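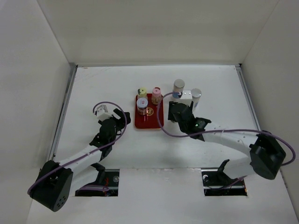 Tane Merrick thinks I should stop calling it a glitch. His note on yesterday's page says a gripper that opens when it was told to hold is a dropped-object fault, full stop, and it goes in the log with a number. Fine! He's right. It's fault 107 now, and I've gone back and fixed the heading.

June 20, 2025

So, what I know. Tray task, both arms, the usual bottles and jar and the silver-capped containers. Right arm closes on a container, lifts, starts across toward the tray, and partway over the fingers let go. No error on the screen, no stop, the arm just carries on to the tray and very politely places nothing. I got it to do this 2 times before lunch and then of course not once for the next hour while Jilska stood there watching.

First guess was the pads (they always get blamed, poor things). Swapped them for the pair off the shelf, same drop. Second guess was the grip force, which I'd turned down in the config after we crushed that paper carton. Put it back up to 151. Same drop again, so I've left it at 151 for now and somebody please don't change it without writing it here.

What I should have looked at first is the cable. I put the arm in slow mode and jogged the wrist by hand with the gripper closed on a rag, and when the wrist rolls far enough that the loop pulls tight, the gripper drops off the bus for a moment. Then it comes back and wakes up in its default state. Default state is OPEN. Who picked that? (Me, probably, in November, when we set these up at Marnesberg and everything needed to be quick.)

Reseated the plug, gave the loop more slack, retied it further back. Ran 20 transfers with the softest container we have and it held every one. I don't call that fixed. The plug still feels a little sloppy to me compared with the left one, and I want to swap the whole cable before we go back to glass. Jaidee is checking if we have a spare or if it has to come from Britovier.

The part that bugs me more is the software side. If a gripper goes away mid-move, both arms should stop where they are and yell. Right now the planner reads the last good value and believes it. I started on a watchdog for that, it's on my branch, not tested, don't run it.

Until then:
No glass on the right arm. Jar moves are left arm only.
Hands stay outside the enclosure while either arm is live, even to catch something. I reached for a falling container this morning and hit the stop with my other hand a good second too late. Not doing that again.
If you see a drop, save the bus log before you restart. Restarting wipes it and I lost the first one that way.

Tane wants the fault tested on the left arm too, same wrist roll, same rag. Will do Monday. Left the power off and the key in the drawer.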